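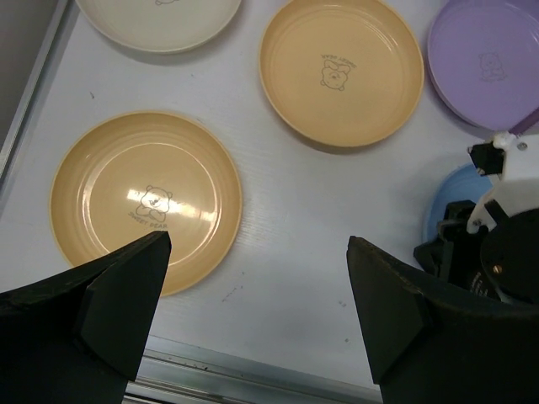

# Good practice for two-arm table work at Jarnis

These rules are for everybody who runs the two-arm stations in the Denbridge lab. I wrote the first version in August, and Siwan Gwynne corrected the part on speed. Please read all of it before your first session, also if you have worked with other arms before.

Last changed: 2019-09-30

## Before you switch on

1. Wipe the table and let it dry. Dust on the surface changes how a plate slides.
2. Check that nothing hangs over the metal rail at the front edge.
3. Look at both gripper fingers from the side. If a tip is bent or chipped, change the pair, never only one finger.
4. Press the emergency stop, confirm that both arms lose power, and release it. Do this every time, even when the person before you did it.
5. Write your name and the station in the log.

## Laying out the objects

Plates are harder than they look. The rim is low and the fingers must come under it or close on it from the side, so leave free table next to every plate that will be picked. Two fingers need a gap of 60 mm at the picking side.

Do not put all the plates the same way. If they have a printed drawing, turn some of them upside down relative to the operator. Mix the colors also. A layout that is always tidy gives you a program that works only on tidy tables.

Glossy plates reflect the ceiling lights. Before you start, look at the wrist camera view. If the glare covers the place where the fingers will close, move the plate or turn off the nearest lamp. A little glare in the center of the plate is acceptable – we want the system to meet it sometimes.

## Moving the arms

- Keep the speed under 400 mm per second when both arms are over the table.
- Only one arm may enter the shared zone in the middle. The other one waits at its own side, with the gripper open.
- Come down straight over the rim, stop, then close. Do not sweep the fingers across the table to reach a plate.
- If a finger touches the table with force, stop the run and inspect the tip.

## When something goes wrong

Stop first, then think. Do not reach between the arms to save a falling plate. Wait 5 seconds after the stop before you put your hand on the table, and pick up broken pieces with the brush.

A run with a collision is kept, but it must be marked "C" in the log with 2 or 3 words on what touched what. Questions about the marks go to Inmaculada Marín. For spare fingers, use the Drusden order form in the cabinet drawer.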